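Rondano Handheld Demonstration Gripper, Pair
Product no. 2342
Manufacturer: Rondano
Category: Demonstration and teaching tools / Handheld grippers
Availability: In stock, ships from Dodlow

Overview
Specifications
In the box
Accessories
Support

The Rondano pair consists of two handheld parallel-linkage grippers for recording manipulation tasks without a robot present. The operator holds one unit in each hand and performs the task directly. Each unit records its camera view, the jaw opening and its own motion. The recording can then be used to train a policy for any arm that carries the matching Rondano end effector.

Both units are mechanically identical and can be used in either hand. Left and right are assigned in software when the session is opened and stay fixed until it is closed.

Fingers and pads

The fingers on the handheld units are the same part as the fingers on the robot-mounted version, with the same black linkage arms, dark blue pads and silver joint pins. A grasp that works in the hand is therefore made with the contact surface the robot will use. Pads are textured and can be changed with the supplied hex key. Change them in pairs; a new pad opposite a worn one shifts the closing point and will show up as an offset in the jaw calibration.

The jaws are driven by a trigger with a linear response. There is no detent and no lock. Operators who have used teleoperation rigs with a latching grip tend to squeeze too hard during the first session, and we suggest discarding those recordings.

Maximum jaw opening is 137 mm. The jaw encoder reports the opening directly, so it does not have to be estimated from the video.

Camera position

The camera sits behind the fingers and looks out between them. Both pads stay in view through the full travel of the trigger. The lens is wide enough to show the work surface, the far side of the table and, in most two-handed tasks, part of the other unit. The corners of the image are black and rounded. The Boto recorder keeps them as they are. Do not crop them before training if the robot-side camera uses the same lens.

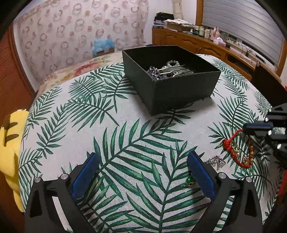

Reading time: 4 min | Updated Thursday, May 15, 2025

Small, mixed objects

Jewelry and hair accessories are a demanding load for any two-finger tool. Bead strands and cords change shape when lifted, slim metal clips lie nearly flat, and a rounded stone pendant gives the pads very little to close on. With a braided cord bracelet, one unit can work at the cord while the other stays open over the table, and the open unit's camera still covers the work, including the neighboring pieces and the box. We recommend recording the idle hand as well as the active one. A policy trained only on the active side has no examples of waiting.

Recommendations for this type of task:

Approach cords from the side and close on a single strand. Pinching a loop at two points makes the far side swing.
For flat clips, lower the pads until the tips touch the cloth, then close slowly.
Keep shiny items away from direct window light where possible. Blinds are sufficient.
Patterned tablecloths are acceptable and useful. Record part of the set on a plain surface too.
Do not clear the room. Background objects on cabinets and along the walls cause no problem for tracking, and large areas of blank wall can.
A dark box with plain walls hides dark items. Tilt the wrist so the camera looks down into it before reaching in.

Recording with Boto

Boto is the recording application supplied with the pair. It runs on the host computer and accepts two units at once. Each take is stored as one folder with two video streams, two jaw tracks and one shared clock. Takes can be marked good, bad or partial from the trigger: press twice for good, hold for bad. Anything left unmarked is stored as partial.

Trimming is manual. Automatic trimming was removed in the current version after Corey Ruddock of our applications group found that it cut the approach phase from slow takes — usually the part a user most wanted to keep.

Calibration takes place at the start of each session. Open both jaws fully, close them fully, then hold the units still on the table until the indicator turns steady. Repeat after any pad change.

Specifications

Units per set: 2
Jaw opening, maximum: 137 mm
Moving fingers per unit: 2
Cable length: 31 in
Calibration targets: 1 printed sheet
Maximum length of a single take: 19 min
Interchangeable left and right: yes
Compatible end effector: Rondano robot-mounted gripper, same finger set

In the box

Two handheld grippers
Two cables
Four spare pads
Hex key
Calibration sheet
Boto license, one host

The transport case is sold separately. The Goodwin shoulder mount for the host computer fits the standard cables; no extension is needed.

Care

Wipe the pads with a dry cloth after handling anything oily or dusty. Do not use solvent. Check the joint pins for side play every month if the units are in daily use. A pin that can be moved by hand should be replaced, and the finger recalibrated.

Hair, thread and loose cord can be drawn into the linkage. Open the jaws fully before pulling anything free, and pull toward the pad.

Support

Questions about task setup, two-handed recording and pad selection go to Mbali Molefe, applications desk, Dodlow. Include the product number, the Boto version and, if possible, one complete take folder. Single video files without the jaw track cannot be evaluated.

Related items: spare pad set, robot-mounted finger set, transport case, Goodwin shoulder mount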